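Skuddale Paper Tickets: Frequently Asked Questions

Last updated July 4, 2026

What are the tickets for?

Most customers use them for tea and coffee at fairs, open days and club evenings, or for a prize draw. A guest pays once at the door, gets a ticket and hands it over at the drinks table. They work just as well for cakes, cloakrooms and stalls.

What sizes of pack do you sell?

Packs of 200 and packs of 300. Both come flat in a paper band. We don't sell rolls. If you need more than one colour for the same event, order them as separate packs, as we can't split a pack between colours.

Which colour should I choose?

Pale green is the one we sell most of. It shows up well on a wooden table and is easy to tell apart from receipts and till slips. Pale yellow and pale pink are also in stock. White was dropped last September.

How should I set up the table?

Keep it simple. You need a flat top that has been wiped and dried, a container for tickets handed in, a second one for unused tickets, and cups or mugs set well away from both. Put drinks on one side and paper on the other, and leave a clear space in the middle where people can put a ticket down.
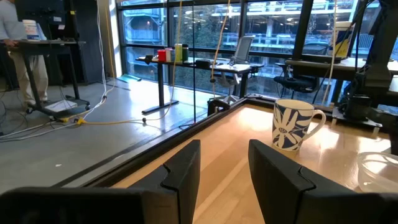

A mug with a handle is better than a paper cup if the table is likely to get knocked. If you are using disposable cups, store them upside down until they are needed, which keeps dust out.

Do I need a special box for used tickets?

No. Any clear tub will do, and round food tubs are cheap and easy to find. Clear sides let you see when one needs emptying. Take the lid off during the event and put it back on when you move the tub. Rinse old food tubs and leave them overnight before putting paper in them. A little damp left in the bottom will make the tickets stick together.

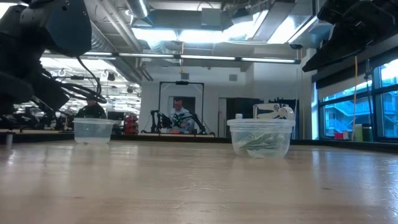

Two clear round tubs, the one on the right with something green and white inside.

Can I put tickets in a tub folded?

You can, but they take longer to sort afterwards. For a draw, either fold every ticket or fold none of them. A mixture isn't fair, as folded tickets are easier to pick out by feel.

What is the best way to check tickets at the end?

Tip them out on a plain table and spread them so that none overlap. Turn them print side up, then gather them into piles and band each pile. Two people can get through a full pack of 300 in almost 23 minutes if the tickets are flat. Don't stack them on the edge of the table, where they slide off.

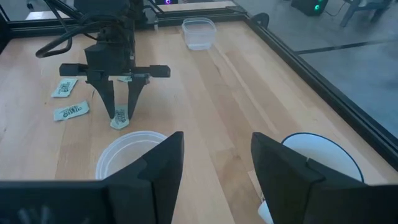

Pale green tickets on a butcher-block table top.

Will the print come off on the table?

It shouldn't once the tickets are dry. If one gets wet, lift it off straight away and don't rub it. On unfinished or lightly oiled wood a wet ticket can leave a faint green mark. Warm water and a soft cloth will normally shift it.

Can tickets be used again?

Yes, if they have been handed in whole and are still clean. Press creased ones under a heavy book for a night. We would not use them for more than 2 events if you take money for them, as worn tickets are harder to check.

How do I store what is left over?

Put them back in a tub with the lid on and keep it out of direct sun. Green fades less than pink, though both will go pale on a windowsill. Write the name of the event on a slip and put it in with them.

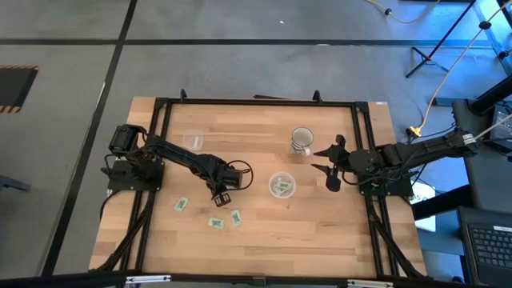 Before you close the tub, have a last look over the table and the floor underneath. Single tickets get left behind on wood quite often, mostly near mugs and under cups.

Where can I buy them?

From this website, or over the counter at our Brultness shop. Orders to Zandby go out with the weekly delivery and there is no postage to pay.

Can I return a pack?

Unopened packs can be returned within a month. Opened packs can't be returned unless there is a fault in the printing, in which case send us one of the faulty tickets and we will replace the whole pack.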